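Kirkovia Fruit Handling Collection: Data Card

Summary
The Kirkovia Fruit Handling Collection documents everyday fruit, singly and as kept in open household containers. It is maintained by the Adlow Institute and issued in 3 parts: single items, basket contents, and written item notes. This card covers the first two parts. The item notes are described in a separate file, NOTES_ITEMS.

Contact persons
Santeri Eskola (content and labeling)
Nelli Jääskeläinen (access and corrections)

Scope
The collection is limited to fruit that is commonly kept at room temperature or set out for serving. Cut fruit, cooked fruit and packaged fruit are excluded. Items are entered under their ordinary English names. Variety names are recorded only where the supplier stated them in writing.

Part 1: Single items
Each entry in Part 1 concerns one piece of fruit. The peel or skin is assessed for color, spotting and visible ridges. Ripeness is entered on the Wyss color scale, which runs from 1 (fully green) to 6 (yellow throughout, no green remaining). Spotting is entered in its own field and does not change the color grade.

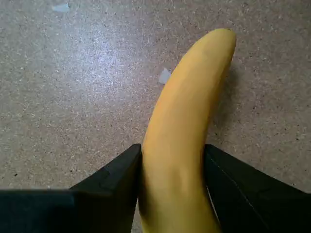

Banana, unpeeled. Peel yellow, no brown spots or green patches visible.

Where only one end of a fruit can be seen, the field end_visible is set to "one" and the shape of that end is noted in free text. Labelers should not infer the condition of the hidden end. Length is left blank for any item that is not shown whole.

Part 2: Basket contents
Part 2 concerns fruit kept together in open containers. The container is entered first, by color and construction, followed by the surface on which it stands. The fruit is then listed by type. Partly hidden fruit is included if its type can be established from what is visible, and the field occluded is set to "partial." Stems are recorded separately from the fruit they belong to.
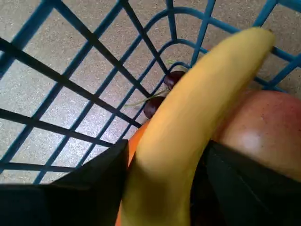
Should bananas and cherries be stored in the same basket?
They may share a basket for serving, but cherries keep longer in the refrigerator and should be returned there after the meal. Bananas are best left at room temperature until ripe.

Fields
item_name: ordinary name, singular
color_grade: 1 to 6, bananas only
spotting: none, slight, heavy
container: free text, up to 63 characters
occluded: none, partial
end_visible: none, one, both

Known limitations
Color grades assigned under warm lighting tend to run high. Very dark red fruit is difficult to grade for bruising, and the bruising field was withdrawn in December for this reason. The Ruso supplement, which contains 16 entries on citrus, follows an earlier field list and has not yet been converted.

Corrections
Requests for correction should state the entry number, the field concerned and the proposed value. Corrections are applied at the next release and listed in CHANGES.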